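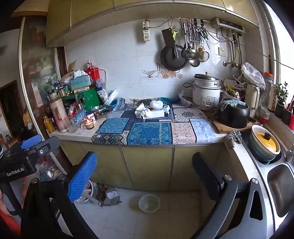
The Merinden Residential Kitchens Visit was held on March 10, 2020, and was attended by members of the Plullico Housing Studies Network. Its purpose was to see how domestic kitchens of modest size are arranged and stocked by the households that use them, and to record practices that may be of interest to the Network's own storage and layout guidance. The first kitchen on the program has olive-green cabinets above and below the counter, with white tile on the wall between them. Much of the equipment needed for daily cooking is kept on a metal hanging rail fixed across the tile, including a cleaver, a black frying pan, a slotted skimmer, a steel ladle and a mesh strainer. Members noted that this arrangement keeps long-handled items off the counter and within reach of the cook.

The visit took in 4 kitchens in all, and the group was received at each by a member of the household. A short introduction was given on arrival, followed by time to look over the room and put questions. The Network wishes to record its thanks to the hosts, who answered at length on matters of cost, cleaning and storage.

Counter space

Discussion in the first kitchen centred on the counter. Patterned cloth mats in blues, pale pink and cream are laid over its central section, overlapping one another, and a stack of white paper coffee filters is kept on top of them. The left end is given over to containers: glass jars, a tall thermos flask, and boxes with packages and bottles stacked among them. Several members observed that open storage of this kind is common where cupboards are full, and that published layouts seldom allow for it. The host explained that the mats are shaken out each morning and washed together once a week.

A lit tea candle in a small glass holder stood among the jars. The Network's household safety notes advise that candles be kept well clear of cardboard and paper, and the point was raised with the group as a whole before it moved on.

Wall services

The water heater is mounted on the wall at the upper right, with its pipes left exposed and a socket beside it. Members with an interest in maintenance favoured exposed pipes for ease of inspection, while others thought them difficult to keep free of grease. No common view was reached. The tile decals, which include a gravy boat and a row of small jars, were much admired.

Remaining kitchens

The second and third kitchens are in the Rojanasak building, a short walk to the north. Both were refitted under the Prorero cabinet program, which allows each household a contribution of $1000 toward doors, hinges and shelving. The second household had spent its share on deep drawers for pots. The third had chosen a narrow pull-out pantry and reported that it was already full.

The fourth kitchen, also in Merinden, was the largest of the day. Its full refit had cost the owners $4000, including labour, and the counter had been raised to suit a tall cook. Tea was served there at the close of the visit.

Matters for follow-up

Members returned 62 comment slips, most of which dealt with hanging rails and the storage of dry goods. These will be sorted by subject and circulated with the next bulletin. Those wishing to host a future visit are asked to write to the Network office, giving the size of the kitchen and the number of visitors that can be received at one time.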